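Tirage au menton : pause en bas ou rebond ?

Publié le 2 octobre 2020 dans Entraînement, Technique

Je reprends la question laissée ouverte à la fin du billet sur la prise : faut-il marquer un arrêt complet, bras tendus, entre deux tractions à la barre fixe, ou peut-on enchaîner en profitant de l'élasticité en bas du mouvement ? J'ai longtemps enchaîné. Depuis le début de l'été je marque l'arrêt, et j'ai assez de séances notées pour en tirer quelque chose.

D'abord les définitions, parce que les deux versions portent le même nom dans la plupart des programmes. J'appelle traction avec arrêt une répétition qui part coudes verrouillés, corps immobile, après une pause de 3 secondes. J'appelle traction enchaînée une répétition où la descente est contrôlée mais où la remontée commence dès l'extension atteinte, parfois un peu avant. Le balancement des jambes est exclu dans les deux cas. Le menton passe la barre, sans casser la nuque pour gagner les derniers centimètres.

Sur le papier, la différence tient au cycle étirement-raccourcissement. Une descente suivie immédiatement d'une remontée restitue une partie de l'énergie stockée dans les tissus, et le premier tiers du mouvement coûte moins cher. La pause dissipe cette énergie. Il reste à produire la force depuis une position où le grand dorsal est étiré et où l'épaule doit d'abord se placer. C'est précisément la portion que je ratais sans le savoir : mes séries s'arrêtaient toujours au même endroit, coudes presque tendus, alors que je croyais manquer de force en haut.

Protocole. Deux séances par semaine, barre de 30 mm, pronation, mains un peu plus larges que les épaules. Total fixe de 30 répétitions par séance, découpé comme on veut, repos libre mais noté. Pas de lest. J'utilise la barre murale Gisgate du garage, entraxe réglé au plus haut, ce qui me permet de pendre sans plier les genoux. Avant cela j'avais une barre de porte, et je déconseille de tester la pause sur une barre de porte : on finit par gérer le montant au lieu de gérer l'épaule.

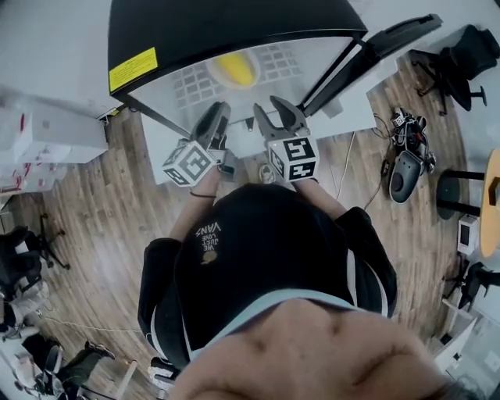 Les premières semaines ont été désagréables. Je passais de séries de 12 enchaînées à des séries de cinq avec arrêt, et la durée totale de la séance a presque doublé. L'avant-bras cède avant le dos, ce qui est logique quand on ajoute trois secondes de suspension à chaque répétition. J'ai réglé le problème avec de la magnésie et un repos plus long entre les séries, pas avec des sangles. Les sangles fausseraient la comparaison, et de toute façon je voulais aussi travailler la prise.

Point technique qui m'a pris du temps : que faire des omoplates pendant la pause ? Il y a deux écoles. La suspension passive laisse les épaules monter vers les oreilles, tout le poids passe par les structures passives. La suspension active garde une légère dépression scapulaire. J'ai essayé les deux par blocs de quatre semaines. En passif, le départ est plus difficile et j'ai eu une gêne à l'avant de l'épaule gauche dès la deuxième semaine. En actif, la gêne a disparu, mais la tentation est forte de plier discrètement les coudes. Je me suis filmé de profil pour vérifier : je trichais une fois sur trois environ en fin de série.

Mon compromis actuel est le suivant. Descente sur deux temps, extension complète, relâchement bref, puis abaissement volontaire des omoplates sans plier les bras, puis traction. L'abaissement se fait à la fin de la pause, comme un signal de départ. Si je n'arrive plus à le dissocier de la flexion des coudes, la série est terminée, même s'il me reste de quoi passer le menton.

Résultats, avec toutes les réserves d'un essai sur une seule personne. Retesté en enchaîné après le dernier bloc, je gagne deux répétitions sur mon maximum. En version avec arrêt, je suis passé de cinq à neuf. Le poids de corps n'a pas bougé. Je ne peux pas séparer l'effet de la pause de celui du volume régulier, que je n'avais jamais tenu aussi longtemps. Ce qui a changé de façon nette est l'endroit de l'échec : il se situe maintenant à mi-course, coude à angle droit.

Pour l'alimentation, rien de particulier. Un bol de fromage blanc après la séance ou une dose de Protness quand je n'ai pas faim, 200 ml d'eau, et c'est tout. On m'a demandé si cela jouait sur la récupération ; je n'ai pas mesuré, donc je n'en dirai rien.

À qui je conseillerais la pause : à ceux qui font déjà huit tractions enchaînées propres et qui stagnent. En dessous, je pense que le volume compte davantage, et qu'une pause d'une seconde suffit à garder l'amplitude honnête. Au-dessus, on peut alterner une séance avec arrêt et une séance enchaînée. C'est ce que je fais depuis quinze jours, trop peu pour conclure.

Prochain essai en novembre, même protocole en supination. Je m'attends à un écart plus faible entre les deux versions, le biceps aidant davantage au départ, mais l'avant-bras risque de limiter autrement. J'hésite encore à ajouter du lest à ce moment-là. Changer deux paramètres d'un coup rendrait les notes inutilisables.

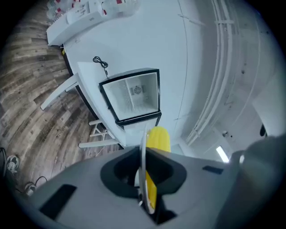
Melnyk m'écrit que la comparaison serait plus juste à temps sous tension égal qu'à nombre de répétitions égal, et que trente tractions avec arrêt représentent en réalité une séance bien plus lourde que trente tractions enchaînées. L'objection est correcte. Dans mes notes je n'ai que la durée totale, repos compris, donc je ne peux pas refaire le calcul après coup. Pour le bloc en supination je chronométrerai chaque série séparément, de la première suspension au lâcher de barre.

Autre remarque reçue, sur le matériel : la Forneris à revêtement grainé tiendrait mieux la main qu'un tube lisse pendant la pause. Possible. Je ne l'ai pas essayée, et je préfère garder la même barre tant que l'essai n'est pas terminé. Ceux qui pratiquent la pause sur barre grainée peuvent m'indiquer leur nombre de répétitions dans les commentaires, en précisant le diamètre.

Classé dans : barre fixe, dos, prise, tractions
Billet précédent : Prise complète ou pouce par-dessus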